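# Horrocks Street Shed Inventory

A plain-text list of what is in the shed, where it lives, and whether you may borrow it.
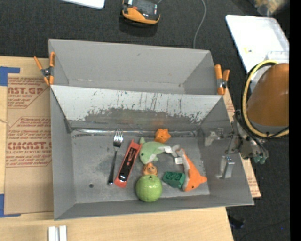 The inventory began as an argument over a mitre box. Two households each believed they had lent it to the other, and both were right to be annoyed, as it had spent the winter in a third household's laundry. What we wanted was a file anyone on the street could open, search and grumble at. Every item gets one line, one code and one home, and the small stuff is grouped by the tub it sits in so that we needn't give each washer its own biography. Spring clamps, such as the orange-handled pair holding on where two metal compartments meet, are listed under `CL` whether or not they are busy. A clamp in use is still a clamp, and people kept filing them under whatever they were attached to.

## What's in the repo

| File | Contents |
|---|---|
| `items.csv` | 3,520 lines, one per item or tub |
| `loans.csv` | who has what, in theory |
| `codes.md` | the two-letter codes and their grievances |
| `attic.csv` | things we no longer have but still get asked for |

The files are UTF-8 with commas. If your spreadsheet program insists on semicolons, please have that conversation with it privately.

## Columns in `items.csv`

- `code` — two letters and a number, e.g. `CL-014`. Never reused, even after a funeral.
- `name` — what you would call it if you were shouting across the yard.
- `other_names` — what your neighbour would shout. The shifting spanner has four entries here and is still hard to find.
- `home` — shelf, hook or tub.
- `condition` — `good`, `fair`, `cranky` or `ask`.
- `notes` — free text, and treated as such.

`cranky` means it works for people who already know how. `ask` means ask. The second-hand Danden drill press is `ask`, and so is the ladder.

## Known problems

The `home` column was filled in during a single July, by torchlight in places, and the north wall was counted from the wrong end. Lines 406 to 600 therefore describe the shelves in mirror image. Fixing it is easy and dull, and has been for a good while.

Colours are unreliable. One contributor has entered everything between grey and green as "grey-green", including a tarpaulin that is blue.

Paint tins are listed by the colour on the lid. This is a record of somebody's optimism at the time of purchase and should be read that way.

Brand names are spelt as they were typed. Selten appears as Selton, Seltan and, on one line, Stephen. Search for all of them if you need a rasp.

## Borrowing

Add a line to `loans.csv` before the thing leaves the shed. Afterwards is also accepted, with a sigh. The date you give for returning it is taken as a statement of character.

Consumables don't get loan lines. Nobody wants your sandpaper back.

## Contributing

Open a pull request, or write it on the pad by the door and Tiruwork Asfaw will type it up. The pad has a better response time. Keep to one change per request. The famous "tidied a few things" commit touched every row in the file and renamed the hammers.

Please don't sort the CSV. It is in the order we found things, and several people navigate it by memory.

There was a move to import everything into Plaltden, the catalogue software, so that we could have thumbnails and reminders. It got as far as asking for the warehouse manager's email address. We may try again.

## Licence

The data is public domain. The ladder is not.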